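Reading time: 2 min

Search this site Search

Recording a Cloth-Grasping Trial with the Hand-Held Gripper

Students entering the Stuvow manipulation project must submit 40 recorded trials. Place the knit fabric on the white surface and start the recording. Close the jaw slowly until the fabric bunches between the finger links. Hold the grasp, then release it completely before stopping.
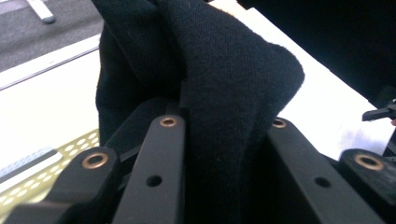
How many trials may a team repeat?
Teams may repeat up to 19 trials, provided that the first attempt remains in the log.

Name each file with the team number and the trial number, separated by a hyphen. Upload the full set to the Ploltuvis folder by the end of February. Sets with fewer than 37 usable trials will be returned to the team for completion. Grippers are to be signed back in at the Dultgate lab desk.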